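Opening hours, the lounge and the move to Pakham House

Members will have seen the notices on the stairs at Bellero Street. The lease on the first and second floors ends in December and the library is moving to Pakham House, on the corner of Itine Road. The item below sets out what is moving, what is not, and what will be shut while the work goes on. It replaces the sheet that went out with the last subscription letter, which had the wrong bus stop on it.

The lending collection

The lending shelves will close first. From the start of the month members may keep what they have on loan until the new building opens, and no fines will be charged in that time. Please do not bring books back to Bellero Street once the shelves are closed. The returns box will be sealed and anything left on the step will get wet, as happened with a set of county maps when the gutter went.

We would like members to borrow more than usual before closing. Every book at your house is one that does not have to be packed. The usual limit on loans has been lifted, except for large print and for the walking guides, which are always in demand and which will be packed last so that they can go out again first.

The local history room

The local history room holds more than 2000 items, counting the pamphlets, and most of them have not been moved since the room was fitted out. The bound newspapers are the heaviest and also the weakest. Several of the spines have gone and the pages are brown at the edges. These volumes will travel flat, tied with cotton tape, and will not be available to readers until they have been looked over at the other end. That may run well into the spring.

The parish registers on the open shelf are copies and will travel with the ordinary stock. The tithe map is going to a conservator before it goes anywhere else. It has a tear along the lower fold which was mended years ago with the wrong sort of tape, and the glue has come through to the front.

If you have a research request in hand, please write before the room closes. Requests that arrive afterwards will be kept in order and answered when the boxes are open. We cannot look things up in a sealed box, even when the label is a good one.

Shelving and the catalogue

The shelves at Bellero Street belong to the landlord and are staying. New shelving has been ordered from Deligiannis, who supplied the display cases for the map exhibition. It is lower than what we have now, so that most readers will be able to reach the top shelf without the kick stool, and there will be more bays to make up for it. The order of the sections will change. Fiction will be on the left as you come in, with crime separate. Biography goes to the far end by the window. Travel and natural history will share a run, and cookery moves next to gardening, which members have asked for at the annual meeting for years.

Work on the catalogue carries on through the move. There are 3323 records still on card and not on the computer, nearly all of them in music and in theology. The card drawers will go over to Pakham House as they are. Please ask at the desk if you cannot find a score on the computer, because it may well be on a card.

A few records on the computer are also wrong. The commonest fault is a book shown as on the shelf when it was withdrawn long ago. We are correcting these as we come across them during packing, so you may find that something you had your eye on disappears from the catalogue in the next few weeks.

Seating and quiet areas

At present the reading tables, the newspapers and the children's corner share one floor, and the noise has been the subject of more letters than anything else. At Pakham House the children's books will have their own room with a door. The reading tables will be at the back, away from the stairs. Talking will be allowed near the desk and in the lounge. Food is to be kept to the lounge, and hot drinks need a lid everywhere else. 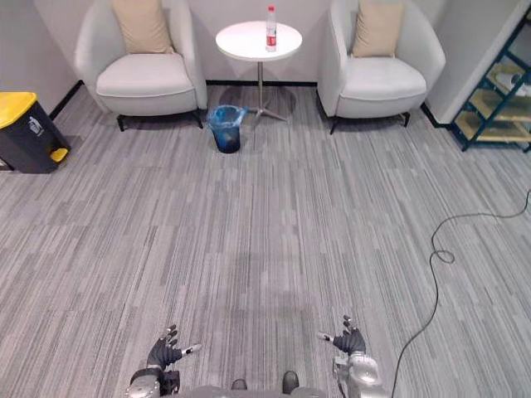

The striped carpet and off-white back wall of a small lounge-style room.

Telephones should be switched to silent at the reading tables. There will be a place in the entrance hall for taking calls. Laptops are welcome and there are sockets under the window tables, but please do not run leads across the gangway.

The newspaper order stays the same for the time being. Back numbers of the weeklies will be kept for two months, down from six, and then offered to anyone who wants them. A pile will be put out by the door. The puzzle pages are to be left in until the paper reaches that pile.

Getting there

Pakham House is further from the station than Bellero Street but nearer to the car park and to the health centre. The bus from the market stops outside the chemist on Itine Road. This is the stop that was given wrongly in the last letter. Coming on foot, the easiest way is through the churchyard and out by the lower gate, which is open until dusk. The upper gate leads to steps.

The front entrance has a ramp with a rail on both sides. There is a lift to the upper floor, where the local history room will be. It is an old lift and a slow one, and the inner gate has to be pulled right across before it will start. There are two accessible parking spaces in the yard, reached from the back lane. Bicycles can be locked to the railings in the yard but not to the ones at the front, which are listed.

Opening hours

Opening hours will be the same as now to begin with, except that the late evening will finish half an hour earlier. The building has to be locked by eight and the alarm needs time to set. We have asked whether the library could open on a Sunday afternoon during the winter. The answer depends on the heating, which is run for the whole building at once, and there is no decision yet.

The telephone number and the postal subscription arrangements are not changing. Letters should go to Bellero Street until the closing notice goes up, and to Pakham House after that. Post will be redirected for a year.

Costs

Members asked at the last meeting how the move is being paid for. The removal itself, with crates, comes to £1490. It is being met from the building fund and not from subscriptions. Shelving is a separate cost and is covered by the bequest reported in the summer issue. Subscriptions will stay at the present rate for the coming year, and the reduced rate for students and for households with more than one member will stay as well.

Rent at Pakham House is lower than at Bellero Street but does not include cleaning or water. Taken together the two buildings cost nearly the same to run. The full accounts will be put to the annual meeting in the usual way, and a printed copy can be had from the desk a fortnight beforehand.

Book sale

Books withdrawn during packing will be sold from the ground floor hall at Bellero Street before the keys go back. Most will be priced at 50p, with art books and atlases marked separately. There are a great many hardback thrillers and two full sets of an encyclopaedia, which can be taken away free by anyone with a car. The old magazine racks are also for sale. Dealers are asked to come after midday so that members can have the morning.

Please bring your own bags. We can take cards at the desk but not in the hall, where it will be cash only.

Help with packing

Anyone able to help with packing should leave their name at the desk with the days they can manage. The work is done in pairs and the crates are not to be filled above the line. Sturdy shoes are needed. Gloves and tape will be provided, and there is tea at eleven and at three. We are short of people in the mornings in particular. Offers of wheeled trolleys, with or without a driver, would also be welcome, and should be marked clearly with the owner's name so they can be returned.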